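Treltoslow Snack Packing: Data Card

Summary

Treltoslow is a set of recordings of people packing mixed snack foods into open cardboard boxes on a table at home. It covers one household activity from several rooms, with the goods, the boxes and the table covers left as the household had them. This card describes what is in the set, how the packing was organized, how the items are named in the annotations, and where the set is weak.

Maintainer: Barry Pearce
Current release: Treltoslow 2, prepared in July
Companion sets: Nirnia (pantry shelves), Iriswood (table clearing)

Contents

The release holds 300 packing sessions in 13 homes. A session covers one box on one table. It starts with the box open and the goods lying next to it, and stops when the person packing decides the box is done. There is no target arrangement.

All sessions were recorded in living rooms or dining rooms. Kitchens were left to Nirnia, where the surfaces are higher and the packages mostly stand upright. Packages in Treltoslow mostly lie flat, and many of them overlap.

Packing instructions

Participants received one printed sheet. The wording changed slightly between releases. The current text reads:

Put the box on the table with the opening up.
Lay the snacks out next to the box. Do not line them up.
Pack heavy or hard things first, then bags of things that break.
Do not open any package.
Do not press the air out of a bag to make it fit.
Stop when you would be happy to give the box to someone.

The last line produces a wide range of fill levels. Some boxes end half full, others have bags showing over the rim. Both are kept. Sessions longer than 90 minutes were split, and the parts share a session number with a letter suffix.

Item classes

Labels follow the shape and behavior of the package, with the food as a secondary field. The classes are:

bag_clear_soft – transparent bags with loose contents, such as nuts or candy
bag_clear_large – transparent bags of light, bulky food, such as puffed rice cakes
bag_printed – opaque bags
packet_flat – thin printed packets
wrapper_crinkled – loose clear wrappers around crackers or biscuits
cylinder – round containers and tube-shaped packages
stick – single wrapped sausages, bars and similar
round_wrapped – individually wrapped round pieces
carton – closed boxes of food
other – anything left over, including items the annotators could not name

The food field may be empty. Annotators were told to leave it empty when the contents could not be read or recognized, and not to guess from the color of the wrapper. A bag holding what could be either nuts or candy is therefore labeled bag_clear_soft with no food value.

Box classes are limited to color of the outside, color of the inside, and open or closed. Dimensions are not recorded. Compartments inside a box are noted in the comments column if the annotator saw them.

Table covers

Covers have their own field (plain, striped, checkered, printed, none). Checkered cloth was the main source of segmentation errors in the first release. Clear wrappers take on the pattern below them, and the edge of the package is easy to lose along a line in the cloth. Masks for clear packages on checkered cloth were redrawn by hand by the Panagiotou annotation group for release 2.

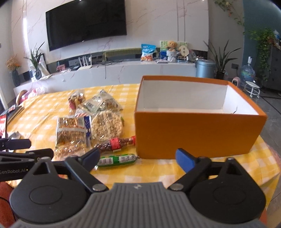 Sample view, cover = checkered (yellow and white), box = orange outside, white inside, open. The green-wrapped stick lies beside the lower-left corner of the box.

Background items

Food on cabinets, shelves and other furniture behind the table is labeled with the flag off_table. These items are never counted toward the contents of a box unless they are picked up during the session. Snacks on a TV cabinet are common in the set, and a detector trained without the flag will report them as goods to be packed. Furniture and ornaments have no class.

Known problems

– Sticks lying close to a box edge were merged with the box in 10 sessions of the first release. Corrected in release 2.
– The border between bag_clear_soft and wrapper_crinkled is not sharp. Treat confusion between these two as minor.
– Small white objects on light cloth are under-labeled.
– Glass jars and fresh fruit are absent.

Changes from release 1

Added the off_table flag. Split bag_clear into soft and large. Dropped the brand field, which had been filled in for too few items to be useful. Session numbers are unchanged.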